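Home | Opinion | Food | Letters | Archive | Subscribe

16/04/2026
By Renu Lodhi

The spoon should stay where the hand can find it

My sister-in-law bought me a set of seven silicone spoons last September. They are gray, they do not stain, and they can go in the dishwasher at any temperature. I thanked her and I meant it. The set is now in the bottom drawer, and I still cook with one long wooden spoon. I want to defend this, and also to defend something bigger, the habit of owning few tools and knowing them well.

In my column about knives I received 47 letters, and most of them said that I am sentimental. Kausar Afridi wrote from Clukthorpe that wood keeps the smell of onion and that a modern kitchen should be clean before it is charming. I agree about the onion. I keep a separate small spoon for sweet things, and I do not find this a big sacrifice.

What I do not accept is that a tool is better only because it asks nothing from us. A wooden spoon asks a little. You wash it by hand, you dry it standing up, and two times in a year you rub it with oil.

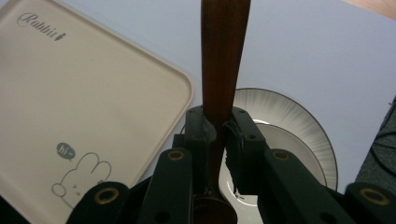 A long handle is also a matter of safety, and this is rarely mentioned in the shops. When I make dal in the big pot, the steam comes up fast and a short spoon brings my fingers into it. With a long one I stand back. The thinner part of the handle, near the bowl, goes easily between the pot and the lid - I can leave it there for a minute and nothing falls.

Then there is the question of money. At Grevitz, the shop near my bus stop, a plain wooden spoon costs 100 rupees and the silicone set costs 790. I know that seven spoons are more than one spoon. But I have two hands, and one of them is usually holding the pot.

Tarun Bhardwaj, my neighbor and a much better cook than me, has the opposite opinion. He keeps up to 2 dozen utensils in a jar by the stove, and he says that choosing among them is part of the pleasure. I have watched him look for the right one while his cumin was turning black. He says the cumin was fine. We did not agree on this point either.

My sister-in-law visits again next month. I will take the gray spoons out for her and we will cook with them together, and afterwards I will wash mine and put it back to dry near the window.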